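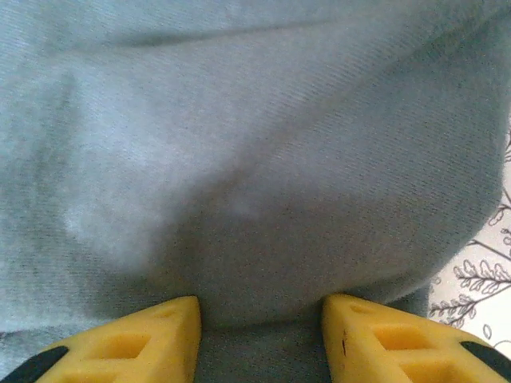 Pale blue-gray cloth, slightly fuzzy.

Tuesday, June 21, 2022

I finally dealt with the linen closet. It had been bothering me since May, when I couldn't get the door to close and just leaned a chair on it.

Most of it was easy. Towels with holes went to the rag bag, and the sheets that fit no bed we own went in a box for the shelter. What slowed me down was the fabric I keep on the bottom shelf -- leftover pieces from curtains, a couple of old throws, and cloth I bought and never sewed.

The blue-gray twill is my favorite of the lot. I got it at Tomier when they were closing out their upholstery rolls, and I paid 30 dollars for the whole piece. The plan was slipcovers for the two chairs by the window. I cut a paper pattern, pinned it once, and put everything away. The color is hard to match. In shade it goes a little toward lavender, and every thread I've bought for it looks wrong.

Folding it is a pain. Big soft cloth bunches up in the middle no matter how you start, and you end up with a lump and a crease that won't lie flat. I do it on the bed now: fold in half the long way, smooth from the center out, fold again, then roll. A roll takes up less of the shelf than a stack does, and it doesn't slide around when I pull out something underneath.

The throws got the same treatment. I put the smaller scraps in a Cerkard bin with a lid and wrote "scraps" on masking tape.

The door closes. I still need gray thread -- I may try the Pálfi shop next, and take a piece of the twill with me this time.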